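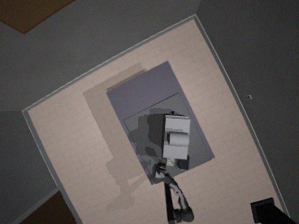

The Autumn Session of the Jelari Institute Manipulation Club was called to order at seven in the evening. Members were reminded that the trial allotment stood at 600 attempts and that no extension would be granted.

The club had entered the Musonel Cup with a single task. The arm was to take the cylinder from the top of the white box and set it down on the gray square. By Friday it had made 205 attempts, of which 46 met the standard. In the others the cylinder rolled, or the gripper closed beside it.

On attempt 206 the arm did neither. It moved to the left of the box, lowered itself to within a short distance of the square, and stopped. The program reported no fault. The faculty adviser directed that the run be left open for 10 minutes, as the rules allowed.

In the ninth minute a line appeared in the log. It read: "Is the box required to stay where it is?"

The members reviewed the code and found no provision for questions. The rules of the Cup were then read aloud in full. They made no mention of the box.

A motion was made to reply. It passed after some discussion of wording, and the secretary typed the word "No."

The gripper opened.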